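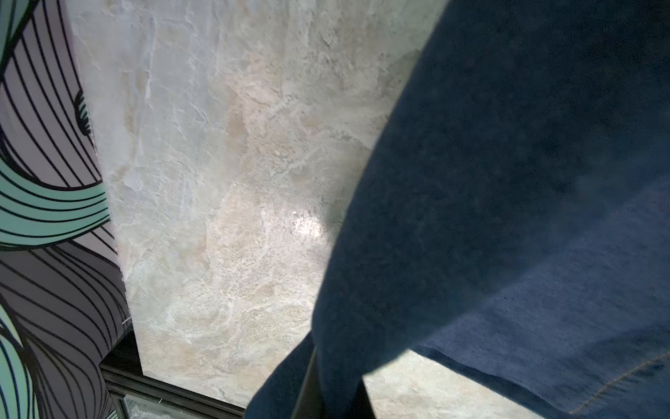 Cundale opens a fold-and-sort room in Skonville, and you're all invited

Skonville, July. For release to local papers, newsletters and anyone who will pin it up in a shop.

Hello! My name is Abelardo Bermúdez and I run Cundale, the little laundry and mending shop on the corner by the bus stop in Skonville. Some of you know me as the man who put a new zip in your coat. I'm writing to let you know that our new fold-and-sort room opens to the public this Sunday at ten in the morning, and I am very, very pleased with it.

For years we did all our folding on the ironing board, or on top of the dryers, or (on bad days) on my own lap. You can't fold a pair of jeans properly on your lap. I've tried it more times than I'd like to admit, and one leg always slides off and takes the other leg with it. What you want is a flat, smooth surface with a bit of room either side, and that's what I went looking for when the shop next door came up.

So the new room has marble-look surfaces, pale grey with white and beige running through, and I wipe them down with a damp cloth between loads. The walls are another story. My business partner, Rigoberto Rengifo, chose the pattern, which is all waves and curls with mint green in it and a great many black lines. I wanted cream. We had words. It went up while I was away visiting my sister, and by the time I came home the paste had set. I'll say this for it, customers talk about it before they've put their bags down, and I've stopped noticing it except first thing in the morning.

The idea of the room is simple enough. You bring your clean, dry washing in a basket, from our machines or your own at home, and you do your folding with somebody on hand to show you how if you want showing. The first session costs nothing. After that it's 5 pounds a visit, and you can stay until you've finished, even if you've brought the whole family's washing and a set of curtains.

We start everybody off on jeans. People think shirts are the hard ones, but shirts have buttons and a collar to tell you which way up you are. Jeans come out of the dryer twisted, with one leg half inside out and the waistband facing the wrong way, and most of us give them one shake and stuff them in a drawer.
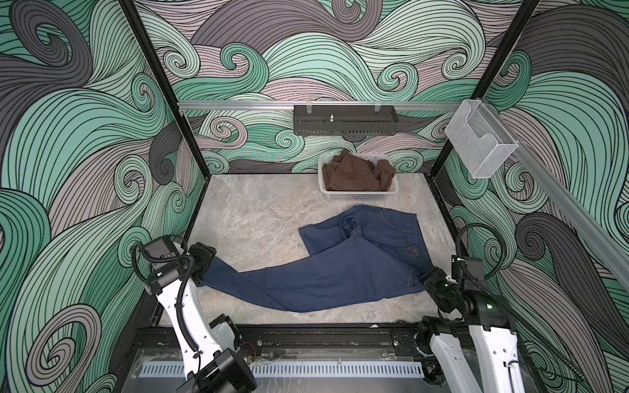
Do I need to iron my jeans before I fold them?

Most pairs don't need it. Lay them flat, pull the seams straight with your hands, smooth from the waistband down to the hems and leave them under something heavy overnight if they still look creased.

I get asked that one nearly every day, so I thought I'd put it in. The longer version goes like this. Find the waistband first and get it lying flat, front side up, with the button done up. Then untwist each leg from the top, following the seam down with your fingers. Don't tug from the hem, you'll only drag the twist further up. Once both legs are flat, lay one over the other, tuck in the pointy bit at the seat, and fold up from the bottom in thirds. Stand the bundle on its end. If it topples over it wants a tighter fold.

Feeling for the seams is the whole trick of it, and it's where I slow people down. A side seam is thick and you can find it with your eyes shut. The pocket edges are thinner and they like to roll under.

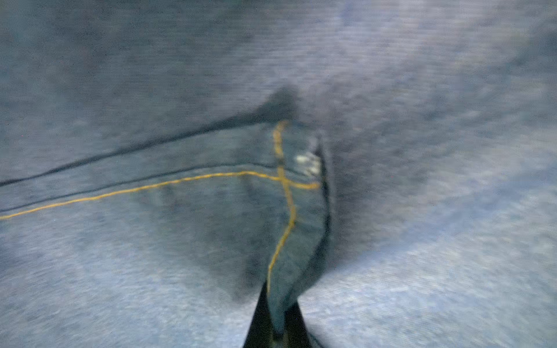
Once you've got a pocket lying properly, press it with the flat of your hand for a moment and carry on to the next. While you're there, have a look at the stitching too. A loose thread at a pocket corner takes me two minutes to fix and a torn pocket takes me most of my lunch, so please, bring it over while it's still a thread. Small repairs are done while you wait on Sundays, for as long as my eyes hold out.

Mending is Gilberto Rivadeneyra's department on the other days. Gilberto came to us from Amaral, the tailoring shop up the hill, and he's brought his own thread box with 80 reels in it, arranged in an order only he understands. I have been told not to touch it.

We've also changed the way we use baskets. I'm a great believer in a plastic basket with holes in the sides, because the air gets through and nothing at the bottom goes musty. What I'm less keen on is the habit of treating the basket as a place to keep clothes. You know how it goes, the brown jumper goes in on Monday night and it's still there when you need the basket for the next wash. Our house rule is one garment out, folded and on the pile before the next one is lifted. It sounds slow and it's much quicker than tipping everything out in a heap.
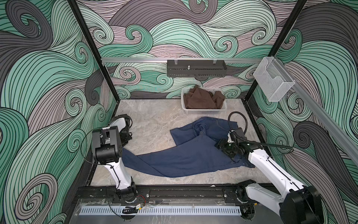 Thick things are best left till last, by the way. Fold your denim first, while your arms are fresh, then use it as the bottom of the pile and build up with the softer clothes. Put a jumper at the bottom and the whole lot leans.

The room cost us 1099 pounds in fittings, and 567 of that was raised at the spring jumble sale, for which I'm still thanking people in the street. The rest came out of the shop. Radymyr Prokopenko did the electrics and wouldn't take a penny beyond the cost of his cable, so he's got free folding for life, though so far he's only brought in one tea towel.

We'll have tea on from ten on the day, and Eusebio Urrego is baking his cheese rolls, which tend to be gone by eleven. Please keep the rolls away from the folding surfaces! Bring a basket of clean washing with at least one pair of jeans in it, and if you've got odd socks, bring those as well. There's a box for them by the door.

Reporters and photographers are welcome at any time on Sunday, no need to ring first. I'm happy to chat, and Rigoberto is happy to chat about the wallpaper for as long as you'll let him.

Cundale, Dillier Road, Skonville. Open every day except Wednesday. Ask for Abelardo at the counter.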